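Fimard: a small set of phone reminder wordings, and the scripts that go with it

Version 3, last changed 10/22/19

Hello, and thank you for stopping by. Fimard is a collection of 2,000 short reminder messages of the sort a phone puts on its lock screen: take the bins out, ring the dentist, your parcel is at the corner shop. I began it because I was writing a reminder app called Bultum and could not find any plain, friendly British wordings to try it with. Everything I came across was either an advert or a weather warning, and you can only read so many of those before your eyes glaze over.

What you get

messages.csv has one reminder per line, with a title, a body and a category.
quiet.csv has 189 reminders I would never want to see after bedtime (mostly sales and games).
group.py sorts a pile of reminders into bundles, so that a chatty app takes up one row on the screen and leaves room for the others.
The categories are home, health, travel, post, money, people, shopping and odds and ends, which makes 8. I did try for fewer, but odds and ends grew so large that it stopped being any use.

Getting started

Put the folder wherever you like and run group.py with the name of the file you want sorted. It prints the bundles to the screen and also saves them next to the original, with "-grouped" stuck on the end of the name. If you have used version 2, please note that the body column now comes after the title. Old files need their columns swapped over by hand, sorry!

Where the words came from

I wrote most of them myself, on the train to Ostthorpe and back, and the rest were sent in by people testing Bultum. Names and addresses have been swapped for made-up ones. The surname Benítez turns up a great deal, and I have left it in on purpose: the accent is a good check that your app shows letters properly.

Things to know before you use it

The messages lean heavily towards home life, laundry and mending included, and there is next to nothing about work. Times are written the way I would say them ("half past six"), so a script looking for figures will miss plenty. I plan to add a proper time column in January.

You may use and change all of it freely. A line of thanks would be lovely.

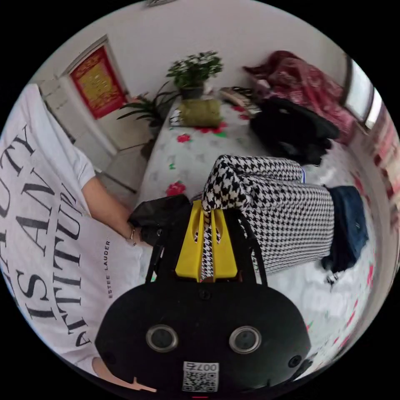

Houndstooth on the bed, with a fold held between the yellow fingers.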